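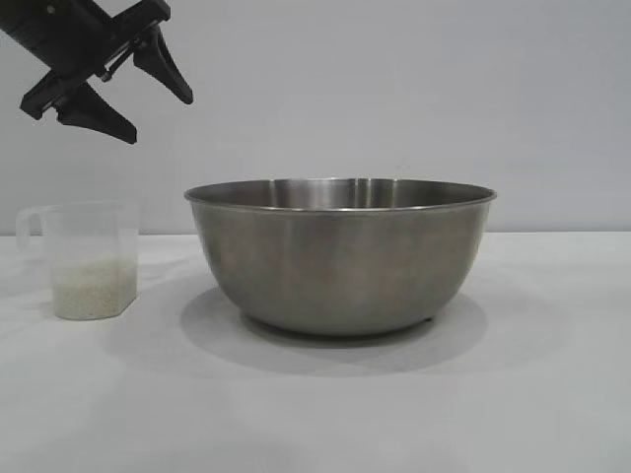
Pinza abierta sobre la taza de arroz, con el bol de acero a la derecha.

Mantenimiento de fin de año en la celda de vertido

31 de diciembre de 2023

La celda llevaba desde noviembre sin una revisión completa. El contador marcaba 3927 ciclos desde el último cambio de casquillos y el error de posición en la punta de los dedos empezaba a notarse en los registros, sobre todo en la aproximación a la taza. Dejo anotado el procedimiento porque el de la vez anterior lo perdí al cambiar de portátil.

Juego en la articulación

La pinza es una Drustia de dos dedos con varillaje paralelo. El síntoma era holgura lateral en el dedo inferior: con la pinza abierta y el motor frenado, el reloj comparador daba hasta 3 décimas en la punta. El dedo superior estaba bien. Desmonté primero el tornillo del varillaje, limpié la rosca con alcohol isopropílico y lo volví a montar con fijador de resistencia media. No hay que apretarlo a fondo. Si se pasa de par, la barra roza con la carcasa y la corriente del motor sube en el último tramo del cierre.

Con eso desapareció casi toda la holgura. Lo que queda viene del casquillo interior, que está pedido a Tosgate y no ha llegado. De momento se puede trabajar así.

Referencia y punto de herramienta

Después de tocar el varillaje hay que repetir la referencia de apertura. La secuencia es cerrar en vacío a velocidad baja, poner el codificador a cero, abrir hasta el tope y guardar. El valor de apertura que me dio esta vez fue 619 cuentas. Si sale muy distinto, conviene mirar antes el cable del codificador, que en esta unidad pasa demasiado cerca de la muñeca y se pellizca.

El punto central de herramienta lo recalculé con el método de los cuatro puntos contra una punta fija. Hsin-yi Lu prefiere seis y seguramente tiene razón, pero con cuatro el residuo entraba en tolerancia y no insistí.

Posiciones de la taza y del bol

La taza medidora es de plástico translúcido y la cámara de profundidad la ve mal. Por eso la posición de agarre está enseñada a mano y no depende de la visión. El bol de acero da reflejos, también problemáticos, aunque ahí basta con un centro aproximado: la boca es ancha y el vertido admite bastante error.

Retoqué dos puntos:
Aproximación a la taza: subida 66 mm por encima del borde, con la pinza ya abierta. Antes la apertura terminaba durante la bajada.
Inicio de vertido: desplazado hacia el centro del bol. La trayectoria anterior pasaba demasiado cerca del labio.

La iluminación no la he tocado. Es difusa y desde arriba, y cualquier cambio obliga a rehacer los umbrales de la segmentación.

Comprobación

Una tanda corta en vacío, otra con arroz crudo. El arroz es cómodo para esto: los granos caídos en la mesa se ven y se recogen sin complicaciones. En los registros el error de aproximación vuelve a los valores de noviembre y la corriente de cierre es plana, sin el pico del final.

Pendiente: cambiar el casquillo cuando llegue, reconducir el cable del codificador y pasar los parámetros al repositorio de Nirnthorpe — ahora mismo la única copia está en el controlador.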